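Small Clothes, Big Fuss: my notes for the doll wardrobe talk

4 minute read

Okay, so these are my notes more or less as I read them out in January 2019, with the muttering left in. Several of you asked for them after the Brornitz doll meet, so have at it!

Start by holding up the blue coat. Wait for the "aww." Then tell them the sleeves took me three evenings and I cried over one of them.

I came to doll clothes late. I had two fashion dolls as a kid and they wore the same tube dress for years (it was a sock). Then my niece got a Runitz doll for her birthday, the tall one with the bendy knees, and the outfit in the box fell apart on the second day. I said I'd make her a new one. I thought, it's tiny, how long can it take? Pause for laughing.

First thing is fabric. Most of us start with whatever is in the scrap bag, and most of what's in the scrap bag is too thick. A quilting cotton looks lovely flat on the table and then you put it on a doll and she looks like she's wearing a lampshade. Pass around the two skirts here, same pattern, one in quilting cotton and one in cotton lawn. Let them feel it. Don't talk over them while they're feeling it, I did that last time.

Prints matter too. A flower the size of a dime is a dinner plate on a Runitz girl. I go for dots, pin stripes and those old-fashioned little sprig prints. Men's shirts from the thrift store are wonderful for this, and the cuffs are already pressed!

Second thing is closures. I know people love snaps. I love snaps. But if the doll is for a child under six, use the thin soft hook tape, the kind Gestisau sells by the strip, and sew it all the way down the back so the dress opens flat. Little hands can't thread an arm into a sleeve. They need to lay the whole thing open like a jacket. For grown-up collectors, go wild with the beads and loops.

Third thing, hair. Ask who has dyed a doll's hair. Hands will go up and somebody will look guilty. Dark fabric can stain the vinyl as well, so I wash anything navy, black or red twice before I cut it, and I still put a white slip underneath. Tell the story of the Strebel doll with the purple legs. Charoen Jitpraphai is going to be in the second row and it was his doll, so check he doesn't mind first.

Now the price question, because it always comes. I've made 200 outfits, give or take my bad ones, and sold 100 of them. No, it doesn't pay. It pays for more fabric. 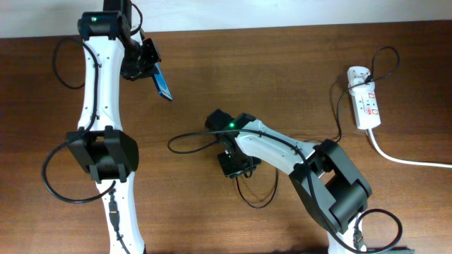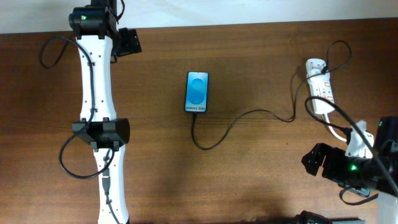 If they want to know about patterns, I draw mine on freezer paper. Iron it on shiny side down, cut around it, peel it off, and you can use it again a few times before it gives up. Mark the front and the back while it's still stuck on. I have sewn a bodice inside out and upside down at once, and I still can't tell you how.

Then the seam allowance speech. Keep it short! Quarter inch to sew, trim it to an eighth afterward, and a dab of fray stopper on the curves. Set the sleeves in before you close the side seams. If anyone argues with me about this, send them to the cookie table.

Finish with the raffle and remind them the February meet is shoes, so bring felt and the good glue.

Comments

Tilly_Stitches: I was the guilty one with the dye. It was orange.

Maureen P: Does the freezer paper work on stretchy knit? Mine keeps curling up.

dollsandtea: Maureen, I put a second layer on the back and it behaves a lot better.

Charoen: I didn't mind. She wears tights now.

Contact | Copyright 2019 | Back to top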